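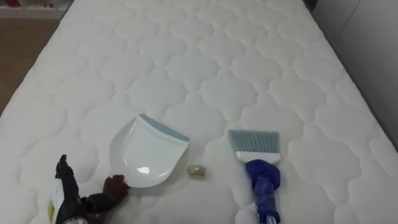

What we're buying this autumn (and what we're not)

By Dehua Li
September

I've wanted to write this one for weeks, because the spending plan is finally done and I'm far more excited about it than anyone should be about a spreadsheet. It has colour coding! It has a tab called "maybe"!

If you're new, I help look after a small two-armed robot setup that we use for housework jobs, mostly tidying and sweeping with ordinary household tools. Macario Tovar does the mechanical side, Sarahí Rosales does the software, and I do the bit where somebody has to work out what it all costs. We have £600 to last us until spring, and last year we spent nearly all of ours in the first month on one shiny thing. (A turntable. It's lovely. It's under a desk.)

So this time we started from the jobs and worked backwards. Take the dustpan and brush, which sounds like the easy one. The pan is shallow white plastic with a curved back, so there's very little for a gripper to hold on to except the rim. The brush handle on ours is dark blue with crinkly plastic round it and a big bulge just below the head, and where the fingers close on that makes a huge difference to the angle of the bristles. Then there's the rubbish itself, a crumpled scrap the size of a marble, and a quilted mattress underneath that's all little puffy cells and sunken seams. Sweeping across that is a completely different job from sweeping a floor! I love it. I could watch it all afternoon.

The big item is a spare set of gripper fingers, with pads. Macario had three quotes, and the one we liked came from Zunov at £475 for the lot, delivered. That's most of the money gone in one line, I know. But fingers are what touches everything, and when one goes we stop completely until a replacement turns up. Last spring that meant 9 days of us drinking tea and reorganising cables. A spare set in the drawer changes the whole rhythm of the week, and Macario can take the old ones off and mend them properly instead of doing it in a panic on a Friday evening.

The rest, £125, is my favourite part of the plan, because it goes on cheap things. Four different dustpan and brush sets, to begin with. Fat handles, thin handles, one with a long lip, one that clips together. Sarahí wanted more objects from day one and she was right, so she gets to choose them. After that, a couple of mattress covers with different stitching, a bag of cable ties and a decent label printer roll.

Things that went on the "maybe" tab:

A second-hand Skistham lighting panel. Our light is nice and even as it is, and I can't make a case for it beyond wanting it.

A proper tool trolley. We measured, and it would block the cupboard.

A better chair for me. Voted down, two to one.

If you're planning something similar, my one bit of advice is to write down the price of waiting next to the price of the part. I added a column for it — days lost if this breaks — and it moved the fingers from the middle of the list to the top in about a minute. It also made us look hard at delivery times, and we crossed off the cheapest quote for that reason alone.

The order goes in on Friday. Next post will be Sarahí's brush shortlist, with handle measurements, and if you've got a dustpan you feel strongly about please tell me in the comments. I mean it, I've already had two recommendations by text.

7 comments
12 shares
Last updated: September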